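Stuttering Support in the Classroom: What We Learned at Skustham
Student project report, Oct 22, 2018

When I started this project in June, I thought I knew plenty about stuttering, having grown up with a brother who stutters, but I soon found out how much there was left to learn! Our group spent 13 weeks visiting the Skustham after-school program, where six children between seven and ten were working on their speech, and we wanted to find out which kinds of classroom talk felt easiest to them.

Each child did three short activities per visit – reading aloud with a partner, retelling a story, and answering a question in front of the group. Reading together was the clear favorite, and even the shyest children asked to do it again.

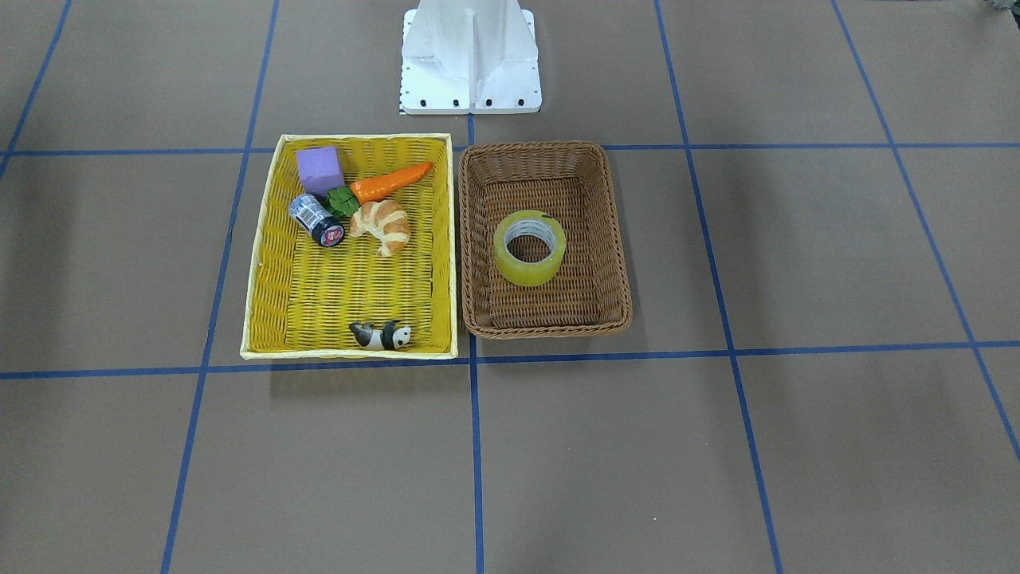 Fatima Pretorius told us that we should be careful with this finding, as reading in unison often makes speech smoother for a while and doesn't tell a teacher much about how a child will manage alone. We took that to heart and went back to our notes, paying more attention to the story retelling (which I'm glad we did). The children spoke more when the listener waited and didn't finish their words for them.

We also sent a short survey to teachers and got 54 replies. Many asked for a simple handout, and Lwazi Mofokeng is writing the first draft now.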